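Ocampo hot pot base, Prullport stock

I've been selling this one since January and I'm still eating it at home, so that should tell you something! It's a beef tallow base, properly numbing, and 50 g is plenty for a weeknight pot for two (I've gone higher and regretted it). Comes in a 300 g block. Snap it, melt it slowly in a dry pan, then add your stock.

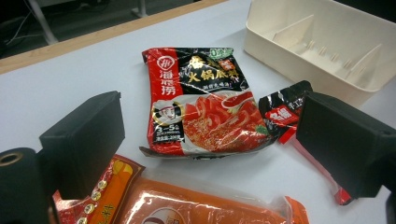
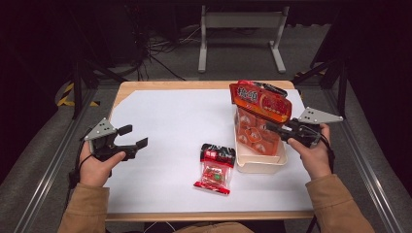
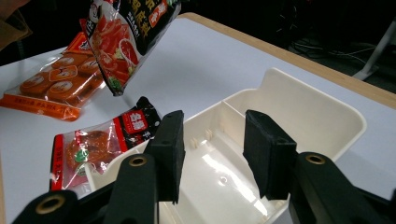
Imelda Rivera found it saltier than the old Trerkenen one and now leaves out the soy sauce altogether, though she'd still buy it again for the Sichuan pepper. Fair enough, I'd go easy on the soy too.

Leftover block keeps well in the fridge if you wrap it tightly. Order code is 218, and I post twice a week. Please ask before ordering a full case, I don't always have one in.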